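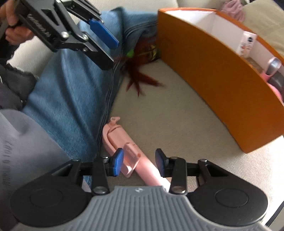 Figure 1. Beige seat upholstery.

Fiber Loss from Household Textiles in Machine Washing
Fares Ghanem
Project report, Humside, 5/6/20

1. Background
Synthetic textiles release short fibers when they are washed. Clothing has received most of the attention in the course reading. Cushion covers, throws and soft toys are washed less often, but many have a raised or looped surface with more loose fiber ends per unit area. The aim of this project was to compare fiber loss from flat and looped household fabrics under the same wash conditions.

2. Method
Test pieces were cut from 14 fabrics bought as remnants from Liltotis. Six were flat weaves and the rest had a looped or brushed surface. All were polyester or a polyester blend according to the seller. Edges were heat-sealed before washing, as cut edges shed heavily and would have hidden the effect of the surface.

Each piece was washed alone in the Utidis drum washer in the Adams building. Drum speed was 1,000 rpm in the spin phase. Drain water was passed through a 50 micron mesh, and the mesh was dried and weighed before and after use.

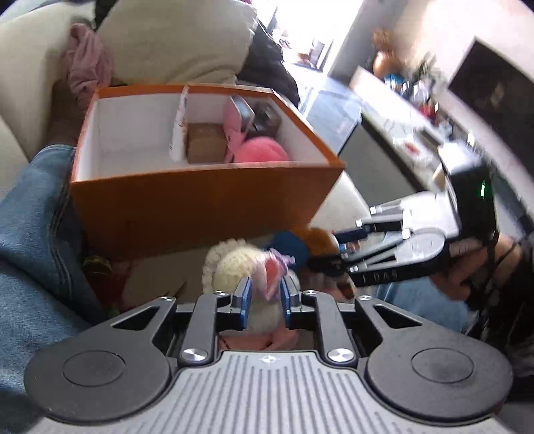 Figure 2. Plush toy with a looped cream surface and pink fabric underside.

3. Results
Looped fabrics lost more fiber than flat weaves in the first wash. The difference narrowed with each cycle and was within weighing error by the sixth. Two brushed fabrics did not follow this pattern – both shed at a steady rate throughout.

4. Sources of error
Fibers shorter than the mesh opening were not caught, so all masses are low. The February runs were discarded after a leak was found at the drain hose. Detergent residue added a small mass to the mesh – a blank wash was used to correct for it.

5. Further work
Repeat with a finer mesh, and with whole items including seams and filling.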